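Where do we put it all? Notes for the Skarness evening talk

Speaking notes, large print copy. Start at half past seven, lights up until the kettle story, then down.

Opening

Good evening, and thank you for coming out in the rain. Thank Seija Ojala for the invitation and for the loan of the projector. Say a word about the last time I was in this hall, when I talked about pantries and went on so long that the tea went cold. Promise to do better. (Look at the clock on the back wall and mean it.)

My subject tonight is how ordinary households store things, which sounds very dull and which I have found absorbing for most of my adult life. I grew up in a house where everything hung on something. My grandmother had a row of pegs along the passage, and on those pegs were coats, string bags, the dog's lead, a colander, a bunch of keys that fitted nothing we owned, and in August the onions. When I moved into my first flat in Firstead I had one cupboard and a windowsill, and I remember standing in the middle of the floor with a frying pan in my hand and no idea at all where a frying pan goes when it isn't in use.

Pause there. People usually laugh. If they don't, carry on.

The peg and the box

I want to start with the old quarrel between hanging and boxing. For a very long time poorer houses hung things and richer houses shut them away. A chest cost money, a nail cost next to nothing. If you look through old household lists from the parishes round here (I have spent a good many wet afternoons doing it) you find that a chest is nearly always written down near the top, with its lock mentioned, and then the contents come tumbling after it: blankets, a good shirt, candles, a bit of ribbon. Pegs and nails don't get a line. They were part of the wall.

Read out the Pesonen farm list here. It is on the yellow sheet. Go slowly over the word for the butter tub, because somebody always asks, and I still say it wrongly. Arvo Rantala corrected me on it twice and I was grateful both times.

What I love in the Pesonen list is how much of it is containers. Tubs, crocks, sacks, a basket for eggs and another for pegs, a box for salt with a leather hinge. A family's belongings were to a great extent the things they kept other things in. I don't think we are very different. Go home and open the cupboard under your sink and see what proportion of it is bags full of bags.

The kitchen gets its shelves

Move on to the fitted kitchen, but don't stay too long, they have all heard it before. The point to make is that open shelves came first in most small houses, often with a paper edging cut into scallops, and that the doors came later. Doors hide the muddle, and they also hide the thing you are looking for. Kerttu Turunen kept house in the same two rooms all her married life and told me she had her cupboard doors taken off one spring to be painted and never had them put back. She said she used half as much flour afterwards, and I never did work out how that could be so, but I wrote it down.

Mention wire baskets here. They are light, they let the air through, and you can see what is in them from across the room. Potatoes keep better in a basket than in a plastic bag, and so do lemons. The drawback is that small things fall through and dust comes in, and anybody who has tried to wipe a mesh basket with a cloth will know what it does to the cloth. A quick rinse in the bath is the answer.

Ask for a show of hands: who has a basket at home with something in it they haven't looked at since last winter? Put my own hand up.

The kettle story

Lights down now.

My friend Ville Niskanen bought a kettle by post from a firm called Celtano, a big enamelled one, very handsome. It arrived in a box, the box was a good strong box, and so the box was kept. Into it went the Christmas lights. The lights then needed a place, so the box went on top of the wardrobe, and the suitcase that used to be on top of the wardrobe went under the bed, and what had been under the bed was a set of folding chairs, and they came to stand in the hall. Ville walked into those chairs for years. The kettle itself gave up long before that and was thrown out. The box is still there. I saw it in the spring.

Let that sit for a moment. I tell it because I think most of our storing is done like that, one thing pushing along the next, and the person who suffers for it is generally whoever comes in through the hall in the dark.

The number on the card

Some of you will know that I once wrote down everything in my own kitchen. I did it with a pencil and a pad over 2 days, one of them very hot. Five hundred and something was my guess beforehand. The real number was 585, and that was with the cutlery drawer left until last and, I must confess, done in a bad temper. I am one person and I cook about as much as anybody. There were 5 tin openers. I can account for two of them.

I didn't throw much away afterwards, and I should like to be clear on this because people sometimes expect a sermon at this stage of the evening. I gave away three of the tin openers and a fondue set. What changed was where things went. The heavy pans came down low, the everyday cups went to where my hand already reached for them, and I cleared one shelf completely and made up my mind to keep it clear.

The empty shelf

Take this part gently, it is the bit I care for most.

I learned about the empty shelf from Toivo Kokkonen, who had a small workshop down by the water and mended clocks and radios in it, and other people's spectacles if they asked nicely. Every surface in that workshop was full. There were coffee tins of screws, and springs in saucers, and a stack of radio backs leaning against the stove. But by the door he had one shelf with nothing on it, ever. When you brought something in, he cleared nothing and moved nothing, he just took it from your hands and set it down there. When you came to collect it, it was on that shelf again. In between it was bare.

I asked him once if he wasn't tempted to use it. He said he did use it, he used it all day long.

I have tried to copy him, with mixed results. My own shelf has been lost several times, to seed packets, to a jigsaw, once for a whole winter to a neighbour's bread machine. Each time I have taken it back again, grumbling. When it is clear I come in with the shopping and there is somewhere to put it down, and it does more for my mood than you would believe of a plain board.

If there is time, read the short letter from his niece. If there isn't, go straight to the practical part.

A few things to try at home

Begin with whatever you trip over. Leave the attic for another year.

Hang what you use every day and can't bear to hunt for. Scissors, the small sieve, the torch.

Give children a hook at their own height, a proper one screwed into the wall, and put their name by it.

Don't buy the containers first. I have done this more than once and then had to find somewhere to keep the containers.

Choose your empty shelf. Waist height is kindest to the back.

Questions, then tea. Seija has the list for the autumn talks by the urn, and the yellow sheet can be passed round as long as it comes back to me. Leave the last slide up while people are getting their coats.

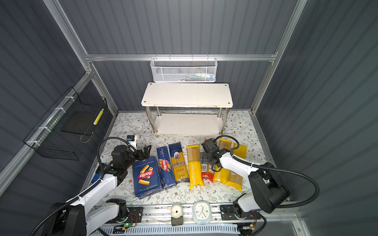

Last slide: baskets hung up, shelf kept clear.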